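When Birutė Ots started at Zarneck, sorting meant a belt, a pair of gloves and a sore back by lunchtime. Now she spends a good part of her shift with a hand-held gripper, clearing tables in ordinary rooms so that the machines on the Piltositz line can learn from the way she does it.

"I was the last one to say yes," she tells me over coffee, laughing. "I'd been on the belt for 7 years and I thought, well, that's me out of a job - and they want me to train the thing as well!"

What won her over, she says, was being asked what she knew. Which things slip, which ones crumple, which ones you'd better take by the corner.
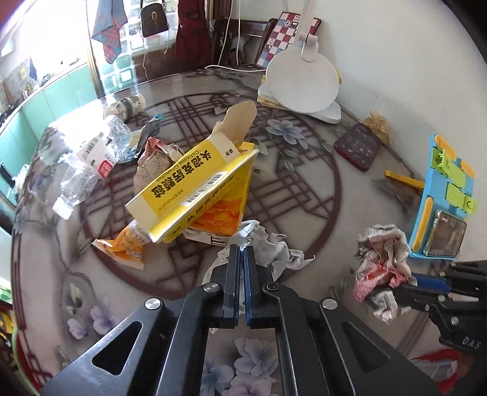 "Paper is the worst," she says. "Tissues, wrappers, anything crumpled. You close the fingers and you think you've got it, and you've got half of it. A bottle or a carton, fine, those I could do all day. I used to do all that without a thought, and now I have to slow down and notice my own hands."

The work hasn't got lighter in every way. Her wrists get tired, and on a busy day she may do almost 100 pickups before the afternoon break (she'd like a second break, and has told the managers so). Two of her old colleagues moved over to Simões when the belt crew got smaller, and she misses them.

"We used to talk over the belt the whole shift," she says. "Now it's quieter, and I go home less dirty. I'd take a bit of the noise back, though."

In July she goes to Sorkbridge to show the new crew how she holds the grip.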